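Lykkegaard Manipulation Lab
Minutes of the equipment and safety meeting, 4 October 2022

Last updated by O. Hviid

Present: Sólveig Overgaard (chair), Ásdís Ragnarsson, Gion Pichler, Oluf Hviid (minutes)
Apologies: Brynhildur Egilsson

1. Minutes of the August meeting

Approved with one correction. The spare power supply went to Hokley for repair, not to Stokmont.

2. Left arm fault on the Caltar station

Gion reported. During the tabletop sorting work the left arm failed to stop when the operator let go of the enable pedal. It kept moving toward the middle of the table at low speed until Ásdís pressed the emergency stop. No one was hurt. One plate was cracked and has been thrown away. The right arm stopped as it should.

The controller log for episode 718 shows the pedal release arriving on time. The left arm's driver did not act on it for 1000 milliseconds. The limit in our own procedure is 90. Gion has gone back through the earlier logs and found 14 more late stops on the same arm, all shorter than this one and all within one stretch of work after the driver update. None of them were noticed at the time.

The task itself is light. The operator puts the toy pumpkins on the plate and moves the mug out of the way, using the gripper on the left and the jointed hand on the right.

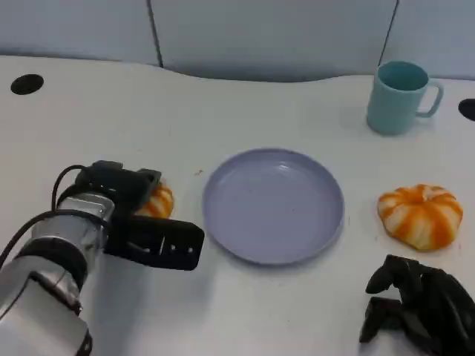 Sólveig asked whether the cable on the left arm could be part of the problem. Gion thought a snagged cable could explain a jerky motion but would not explain a late stop. He has not ruled out a bad connector at the base and wants to swap it before testing again. Ásdís said the cable should be tied down closer to the arm in any case. She raised this in August and it was not done. Oluf to do it.

There was some discussion of whether to roll back the driver. Stokmont, who supplied the update, have been sent the log and have asked for a second one recorded with the old version. Gion would like to run both versions with the arm pointed away from the table. Agreed, on condition that two people are in the room and one of them has a hand on the emergency stop.

Ásdís asked that the incident form say plainly that the pedal is not a safety stop. Two of the newer operators had been treating it as one. Agreed. The wording on the wall card is to be changed as well.

Decision: the left arm is not to be used for operator sessions until the stop time has been measured and Sólveig has signed it off. Right arm sessions may go on with the left arm powered down and parked.

3. Late reporting

The fault was reported the morning after it happened. Sólveig said any uncommanded motion has to be reported before the station is used again, even if the only damage is to a plate. Oluf will move the report forms from the office to the shelf by the door.

4. Actions

Gion: swap base connector, run both driver versions, send second log to Stokmont.
Oluf: tie down left arm cable, move forms.
Ásdís: incident form, new wall card, short talk with operators about the pedal.
Sólveig: tell Brynhildur about the change to the session plan.

5. Any other business

The door sensor on the storage room is still beeping. Oluf has a replacement battery on order.

Next meeting to be set when Gion has the stop times.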